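The Rehearsal Table

Bergþóra Skov had sorted parts at Norðdahl for 16 years, and on her first morning upstairs she asked where she should hang her apron. There was no hook. Aurora Arruda cleared a chair for her, pushed a monitor over and said, "You won't need it up here, but keep it on if you like." She kept it on.

The new arm downstairs was called Asis, and before it was allowed near a real bench it had to practice on a drawn one. That was the job now. Bergþóra would watch the rehearsals and say what was wrong with them, and Aurora would turn what she said into something the arm could use.

"I don't know anything about software," Bergþóra said.

"Great! I don't know anything about switches."

They pulled up the morning's run and leaned in together.

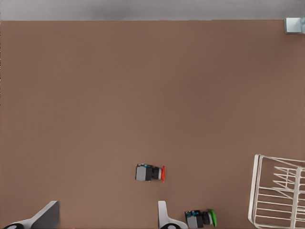
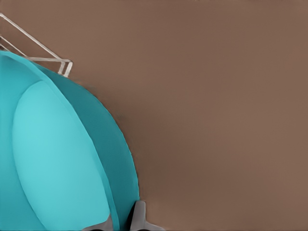
Bergþóra laughed out loud, she was so pleased. She had expected numbers, pages of them, and here was a table! A table she could argue with. The red switch and the green one were both lying on their sides, caps pointing at the rack, and she tapped the glass over the red one with her fingernail.

"Take it by the gray part," she said. "Never the cap. You grab a cap and you've pressed it, and then you don't trust it anymore."

Aurora was already typing. "What else?"

What else! Nobody had asked her that in years, and it all came tumbling out. How you take the piece closest to the rack before it gets in your way. How you come at a rim slowly, with one finger on each side, and wait a breath before you squeeze. How Villads Bech, who trained her, used to make the new people work with their eyes closed for five minutes so their hands would wake up.

By lunch they had 17 notes and two cold cups of coffee. Villads himself came up to see, retired since March and still unable to stay away, and he stood behind them with his hands in his pockets while the next rehearsal ran.

"Too fast," he said.

"I told her that," said Bergþóra.

"And what happens to the bench?"

She had lain awake over that one. Three of the old crew had moved to the repair room, and Sinéad Dolan had gone home to think it over and hadn't called back. Bergþóra missed the noise, and she missed Sinéad most of all.

"Sit down," she told him, and dragged over another chair. "Watch the fingers and tell Aurora what you'd do."

He sat. Aurora started the run again at half speed.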